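Keeping a small kitchen clear at Godura

The shared kitchen at Godura serves 2 floors of offices and has one table, one refrigerator and very little else. The woman who looks after it has done so for four years, and she agreed to talk on a Thursday, before the lunch crowd came in.

"The table is the whole job," she said. "If the table is clear, people wipe up after themselves. If there's one mug on it at ten, there are more by noon."

She did not always work that way. When she started, the table held a bread box, a fruit bowl and a stack of catalogs from Lemell, the supply company. She moved the bread box to a shelf in the hall and threw the catalogs out. The fruit bowl lasted until May.

"People complained about the bowl," she said. "Then they stopped."

The building's owner, Matanell, offered to put in new cabinets. The quote came to $700 for a single wall unit, and she turned it down. She spent $125 on shelving for the hall closet instead, and the coffee filters, paper towels and spare dish soap all live there now.

White furniture was not her choice. "I would have picked something darker," she said. "White shows everything. But then you know when to clean it." She uses warm water and a drop of dish soap, and baking soda on marks that stay. Scuffs she mostly leaves alone – scrubbing takes the shine off, and a dull patch looks worse to her than a scuff does. 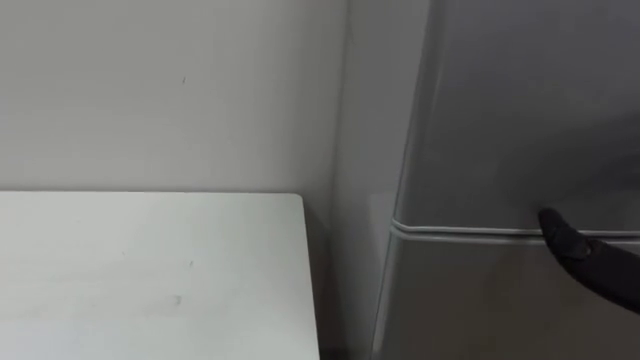
Should a table stand right up against the refrigerator?

Leave a gap wide enough for a broom. Crumbs fall down there every day, and she sweeps it out on her way past.

The refrigerator gets emptied every other week. Anything without a name on it goes. She learned the rule at her last job, at Athanasiadis, where the kitchen was bigger and, she said, a good deal worse.

She would still like a second trash can. She has asked for one twice.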